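Learning to write letters again

7 October 2019 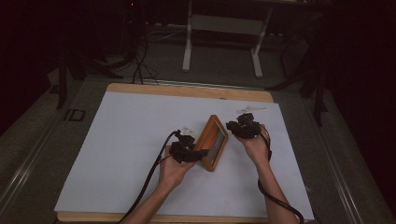
My grandmother kept every letter she received in a tin that once had biscuits inside. When she died, my mother sent the tin to me, and it crossed the ocean in a box with two tablecloths and a wooden spoon. I read the letters during August, a few each evening, and after I finished them I decided I would write letters also, by hand, in my own language and in English. This is harder than I expected. The first difficulty was the place. I tried the kitchen table, but it has a groove in the middle where the two halves meet, and my pen fell into it in every line. Now I use a board, a pale wooden one with a big sheet of white paper laid over almost all of it, so that only a little of the wood shows at the top and at the bottom. The corner of the sheet near my right elbow likes to curl. The letter paper goes on top, and the pen runs softly because it has something under it.

The second difficulty was my hand. I am forty-four years old and for at least twenty years I wrote nothing longer than a shopping list. After one page my fingers hurt, and the letters on the second page leaned in all directions. My handwriting used to be very regular. In my school the teacher walked between the desks with a ruler and we were afraid of her, so we all learned the same handwriting, and when I look in the tin I can see that my aunts learned it too. The capital letter D is the same in all of them.

I asked my friend Yayra Agyeman for advice, because she has written to her sister every second week since she moved here. She told me to stop after one page. If there is more to say, she said, it will wait, and your sister will also be happy to get two letters. I do not have a sister, but I have a cousin in Valgate, and she received my first one.

It took me 6 attempts to write it. I am a little ashamed of this number. In the first attempt I explained why I was writing a letter, and this filled half of the page, and it was boring even for me. In the second I asked so many questions that it looked like a form from the tax office. The one that I finally sent was about the pear tree behind our building and about a neighbor who shakes it with a broom. My cousin answered after three weeks. She wrote that she laughed at the broom and that her own pears were small this year. I was so glad that I read it standing next to the mailboxes, still with my bag on my shoulder.

What I learned from the letters in the tin is that almost nothing happens in them. Before I opened it I thought I would find family secrets. There is one, a small one, about money that was lent to an uncle and not returned. All the others are about weather, knees, the price of flour, who came to visit and what was eaten. My great-aunt Sowah (this was her married name, and everyone in the family called her only by this) describes a bus journey over four pages, and the only event is that the bus was late. But I know now how she sounded. I met her one time when I was five and I remembered only her shoes.

Something about language, because some readers of this blog are also learning English. When I write to my cousin in our language, I make mistakes that I did not make before. I forget endings. I translate expressions from English and they come out strange. When I write in English, to Yayra for example, I make different mistakes, but I am not so embarrassed by them, because nobody expected this language from me. With a keyboard the computer corrects me before I even see the error. On paper the error stays and I must decide what to do with it. At first I started the page again each time. Now I draw one line through the word and continue. My grandmother did this as well, and she was never learning any language, she was just writing quickly.

I should also say something about the cost, because a person asked me in the comments last time. A plain pad is enough. I bought an expensive one first, with thick cream paper, and I was afraid to use it. It is still in the drawer. The pen is a normal ballpoint pen. I tried a fountain pen that I got as a present from my colleagues when I left my old job, but I push too hard and the ink made a small lake at every full stop. The stamps are the expensive part, especially to other countries, and I buy them in sheets so I do not have to stand in line for each letter.

At this moment I owe four letters. One goes to my cousin, one to my mother, who pretends that she does not care about letters but asked on the phone if the post was slow. One is for my old neighbor, who went to live with her son and does not use the internet. The last one is for a woman I do not know. Her address was on the back of an envelope in the tin, and she wrote to my grandmother every Christmas for many years and signed only with her first name. Maybe she does not live there anymore. I wrote the first paragraph yesterday, and I still have to find out how to politely ask a person if she is alive.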